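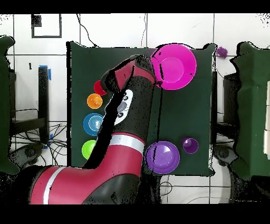

4. Entering weekly case figures

This section covers the weekly return for respiratory infections in Jiswood, version 3194. Regional users enter figures for their own district only. National users can view all districts but cannot change them.

4.1 Before you start

Have the laboratory totals and the hospital admissions sheet to hand. Admissions from the Estis and Rarkus districts are reported together and use code 758.

4.2 Steps

1. Sign in and open Returns, then Weekly.
2. Pick the reporting week. The week ending December 29, 2019 is the earliest one available.
3. Type the number of confirmed cases in the first column. Leave suspected cases for the second.
4. Enter admissions and deaths. Put 0 if there were none. A blank cell is read as missing.
5. Press Check. Rows that fail are marked in red.
6. Correct the rows and press Send.

Note: A district with more than 900 new cases in one week is asked for a second signature before the return can be sent.

Caution: Sending a return a second time replaces the first. The old figures are not kept.

4.3 Late returns

Returns for August can be changed until the yearly close. After that, fill in form 66 and send it to Nele Baumgart at the Frimpong office, with the district code in the subject line.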